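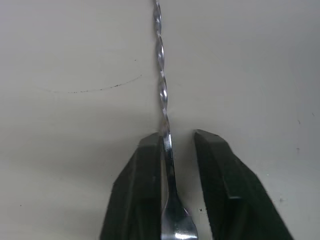
Skirnard Working Group on Good Practice for Drink-Mixing Robots
Minutes, February 22, 2022

Present: Shahla Parsa (chair), Thijs De Smet (minutes), members from Baert and Amlow

Shahla welcomed everyone warmly, and the December minutes were agreed with one small spelling fix.

1. Handling glass
We had a good long talk about jars and glasses. Baert would like grip limits written down for each container before a run starts — and checked again whenever the fingers are changed. Agreed.

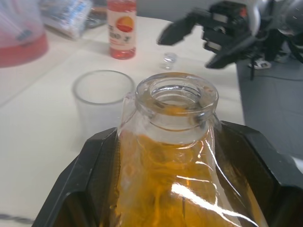

Thijs asked that a worn fingertip be logged the same day, however minor it looks, and all were glad to adopt that.

2. Two arms at one table
Amlow's draft says that only one arm may enter the serving area at a time. Shahla felt this was a little strict for stirring, and after some friendly back and forth we settled on a slow-speed rule for 3 months, with the Duvdale team reporting back.

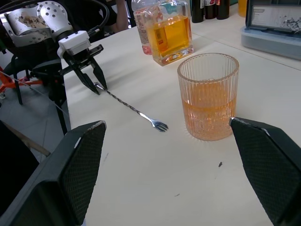 Ribbed glass and twisted bar spoon on the worktable, with two arms in place.

3. Cleaning
Spoons to be washed between recipes. Thijs will write up the wording and send it to all 8 members.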